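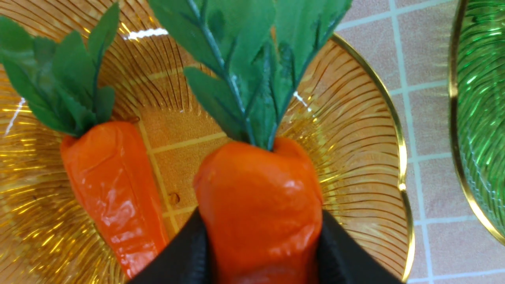 Re: [props-list] Carrots and plates for the Marikar table

Answers to the questions from Tue 10 December, with the original copied below.

1. Background

The pink with the white grid stays. I tried the plain gray from November again and the glass went flat on it. The wall behind is the pale one. It has scuffs low down on the left and a few small specks, so please leave time to touch it up before the catalog pages. 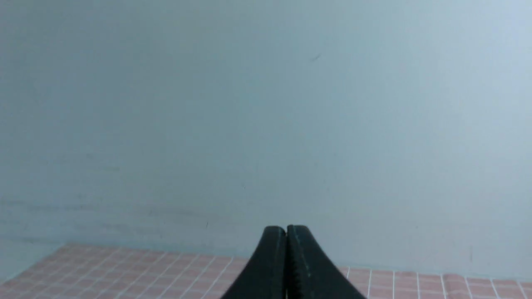 2. Plates

We use one amber and one green, side by side. Both have the scalloped rim with the thin gold edge, and the grid shows through the glass -- I would like to keep that. Wipe them with a dry cloth. The ribs hold lint.

3. Carrots

The two glossy ones with the green leaves. Jalix offered us felt ones and I said no. Start with both on the cloth near the gap between the plates, then try them on the amber.
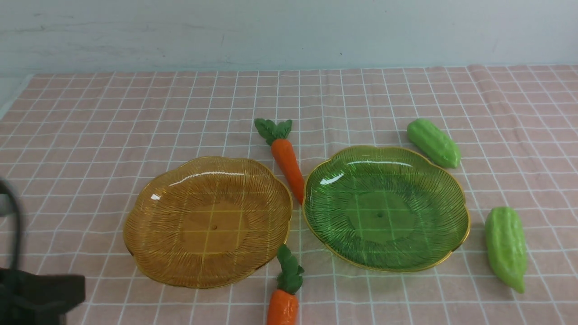
Arturo Marras
Table props, Dimusex

The budget is 68 for anything still missing, glass included. Send receipts to me and put Nendo in the subject line.

----- Original message -----
To: props-list
Subject: Carrots and plates for the Marikar table

Hi all,
Three things before I pack the box. Which cloth are we using? Do you want both colors of glass, or only the amber? And do the carrots go on a plate or beside it? The print run is 3,000, so I would like this settled first.

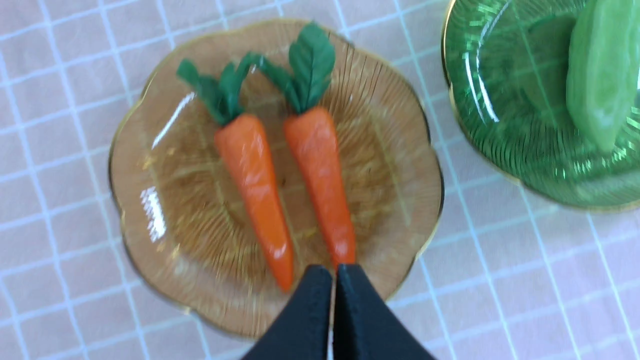
Both carrots on the amber plate, leaves at the top.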